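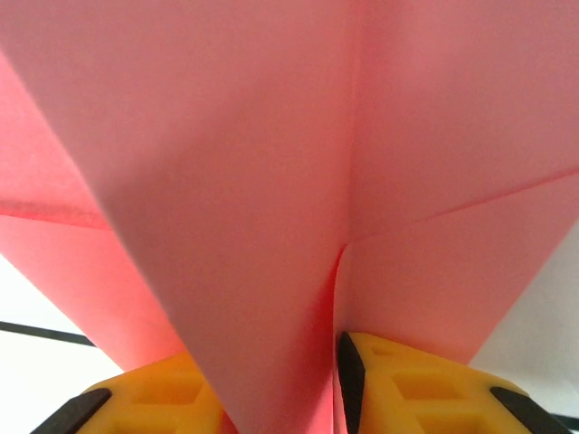
Every house has a drawer that won't open all the way, and behind whatever is jamming it you'll find the warranty for a toaster you gave away in April. I am going to talk about paper: the kind that piles up, the kind you need, and how to get it to behave without buying a label maker. Start with a crease. A sharp one, like the long straight fold in that pink sheet, holds its line for years, and a lazy one springs open the minute you turn your back. Run it down once with a thumbnail, then again with the back of a spoon. You now own a bone folder, and it also does soup.

## Folded packets for small stuff

Screws, seeds, spare buttons, the little Allen key that came with the bed. All of these want to live in a plastic bag, and the plastic bag wants to slide behind the drawer and die there. A paper packet stays put and you can write on it.

1. Take a square of ordinary paper. Printer paper trimmed down is fine.
2. Fold it corner to corner to make a triangle, long side toward you.
3. Fold the left corner across to the middle of the right side. Do the same with the right corner, going the other way.
4. Write on the front what's going in. Do it now. A packet full of washers is a terrible desk.
5. Fill, then tuck the top flap down into the pocket.

Very fine seeds will find the bottom corners and leave through them, so put a bit of tape there. Heavy screws go in a jar. I once put deck screws in a packet and carried it across the lawn, and I have been mowing around the results ever since.

## The jar funnel

Nobody's funnel is ever the right size. Roll a half sheet into a cone, tape the seam, snip the tip to suit the jar. Good for rice, sugar, peppercorns, dried beans if you cut the hole generously. Flour will sulk in it, so tap the side. Don't use it for oil. I shouldn't have to write that down, but my brother-in-law Jhun Tagle reads this page and he knows what he did.

## Wobbly tables

A folded matchbook was the classic fix, back when restaurants gave you matches. Cardboard from a cereal box does better than plain paper because it squashes less. Fold it over until it's a hair too thick, put it under the short leg, and lean on that corner for a minute. If the table still rocks, you've shimmed the wrong leg. If it rocks the other way, welcome to my kitchen, where the floor was laid by somebody with a grudge.

## Drawers that stick

Rub the runners with a candle stub. Plain white wax, no scent, unless you'd like your socks to smell of Autumn Hayride. If the drawer sticks only in summer, leave the sandpaper alone until the weather dries out. Wood you take off in August is a gap you get to look at all winter.

## Grease on a recipe card

Cover the spot with cornstarch, leave it overnight, brush it off. It lifts a fresh spot pretty well and an old one hardly at all. My grandmother's gravy card is translucent by now and you can read it from both sides, which is handy when two people are cooking.

## Manuals

Keep one folder. Throw out the parts in languages you don't read, and the page warning you not to bathe with the appliance, assuming you've absorbed it. Staple the receipt to what's left. When I finally did this I cut the stack down to 26 manuals, 2 of them for things I could still find.

## Wrapping paper scraps

Long thin pieces line shallow drawers. Small ones make gift tags if you glue them to card and punch a hole. Crumpled ones go around the good glasses when you pack them. Anything with glitter goes straight in the trash, outside, with the lid down.

*Last fiddled with Dec 14, 2025. Shelf paper is next, once I get the old stuff off the pantry shelves. Hair dryer, putty knife, bad language.*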